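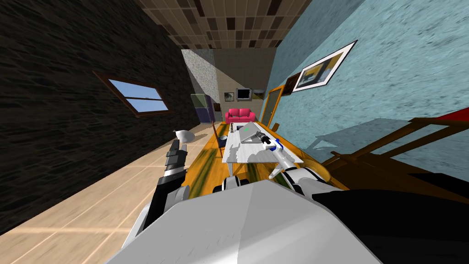
Dark stone on the left wall, pale blue plaster on the right, square tiles on the ceiling.

What Is a Floor Made Of?
By Dennis Greenwood
16/10/2022

Look down. What are you standing on? Carpet? Wood? Tile? Maybe grass, if you're reading outside.

People have been making floors for a very long time. The first ones were just dirt. Stomped flat. Some families mixed in straw so the dirt held together, and when it dried it got pretty hard. Sweep it, done.

Then stone. Great for castles, freezing on your toes. Stone is heavy too, so you used what was close by.

Tiles are clay, mostly. You shape the clay, let it dry, then bake it in a very hot oven called a kiln. A kiln can get to 980 degrees and even hotter! (Your oven at home can't do that. Dont try.)
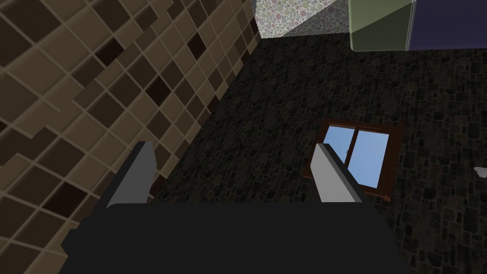
Why bake it? Raw clay goes soft again when it gets wet. Baked clay stays hard. Thats how a tile can sit in a bathroom for years and not turn to mud.

Wood floors came from trees, obviously. Long boards, side by side. Wood swells up a bit in damp weather and shrinks when the air is dry. So builders leave a tiny gap near the walls. Squeaky floor? Two boards rubbing, or a loose nail.

Try this: floor hunt! Walk around your home in socks. Which floor feels coldest? Tile often feels colder than carpet, even in the same room. Both can be the same temperature. Tile just pulls the heat out of your feet faster.

Words to know
Kiln: a very hot oven for clay
Plaster: a smooth paste spread on walls, dries hard
Grout: the stuff between tiles

Next time: roofs!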